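Wevumwood Makers' and Menders' Society
Minutes of the monthly meeting, 4/14/23
Held in the upstairs room, tea from half past six

Present: 28 members, and three guests from the Hurulano open day team, who were made very welcome and given the good chairs.

Apologies: received from several members who were down with the cold that is going round. We wish them all better.

1. Minutes of the last meeting
The March minutes were read and agreed, with one small correction. The lathe belt was ordered from Ueda and has not yet come, so "fitted" should read "ordered".

2. Money
The balance stands at £573 after paying for the room and the new extension leads. It was felt that this was a healthy place to be at this time of year, and there was a short and friendly discussion about whether we could stretch to better biscuits. We can.

3. Report on the visit to the Hurulano open day
This took up the greater part of the evening, and rightly so, as 18 of us went and all 18 seemed to want to speak! The coach was on time both ways, and the meeting wished to record its thanks to the driver, who waited while two members finished their soup.

We were shown several benches during the day, but the one that held people longest was the Jerkix bench, where a robot arm works with toy bricks on a big grey studded plate. Low walls of dark grey brick mark out a square on the plate, and the yellow bricks and a black one are set in a row in one corner of it. A number of members said they had expected something much larger and noisier, and were rather charmed to find a thing they could lean over and watch at their own pace.

Our hosts were generous with their time and let us ask whatever we liked. One member asked why toy bricks, and was told that they are cheap, all made to the same size, and easily replaced when they roll under a cupboard. Another asked about the gaps at the corners of the square and was told the walls are laid by hand before visitors arrive, and that nobody is very fussy about it. There was some talk on the way home about whether our own members could build an arm of this kind, and opinion on the coach was divided, mostly by row.

It was agreed to send a card of thanks, and to ask whether a smaller party might go again in the autumn for those who missed it.

4. Open evening
The hall is booked. Raffle ticket numbers will start at 2281, following on from the last book. Offers of cakes to the secretary, please, and do say if there are nuts in them.

5. Any other business
The kettle lid has been found. The key to the back cupboard has not.

The meeting closed at ten past nine, with the washing-up shared out fairly.

Pictures for item 3, all from the Jerkix bench
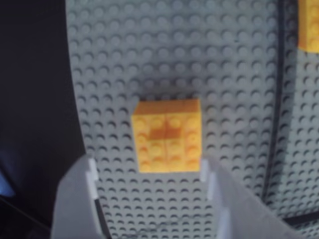
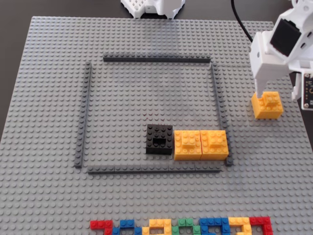
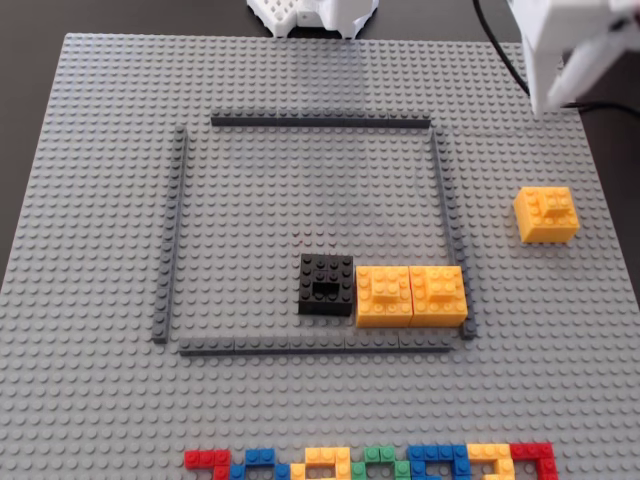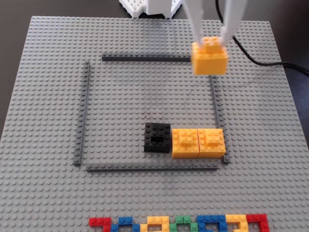 Do members need to book for a return visit to Hurulano?
Please put your name on the list by the door, even if you came last time, as we shall need to give our hosts a number before they can offer us a date.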